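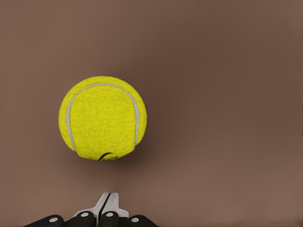 Figure 1. Simulated view with tennis ball and gripper tips, ball offset from the surface.

Search this site Enter keywords Go

3. Visit to the Sarantis open day

3.1 Purpose

Our group attended the November open day at Sarantis to see how a grasping task is set up in simulation before it is run on hardware. The visit supports Section 4, where we build a smaller version of the same task. Anong Rattanakul took notes on the simulator settings and Thaddeus Calloway recorded the timing data.

3.2 Demonstration

The demonstration started at 10:30 a.m. and used the Veteten simulator with a Grevine controller. The task was to pick up a tennis ball and release it over a target. The rendered view in Figure 1 has a plain brown surface, and the yellow ball stands out clearly from it. The presenter said that a plain surface is used first and that textured ones are added once the controller is stable.

The ball's shadow is soft and falls mainly to its right and below it. We asked whether the shadow affects the position estimate. The presenter said it does when the estimate is based on color alone, and that the Cunder module compares edges as well. The pale seam and the dark printed mark on the ball were not used as features.

3.3 Results shown

The visitors were given a results sheet for one batch of 380 simulated trials. The ball was held until release in 372 of them. The remaining trials were listed as slips, with no further breakdown. Each trial was limited to 700 control steps. Position error at the moment of closing was given as nearly 5 mm, but the sheet did not say if this was a mean or a maximum.

3.4 Limits

All figures come from the results sheet and we did not repeat the trials. Contact settings for the felt were not shown, so our friction value in Section 4 is an estimate. The hardware cell was closed during our time slot, and we have no data on how well the simulated grasps transfer.

3.5 Use in our project

We kept the plain surface and the step limit. We did not use the Cunder module, as our license covers only the base simulator. Edge comparison was written separately and is listed in Appendix B.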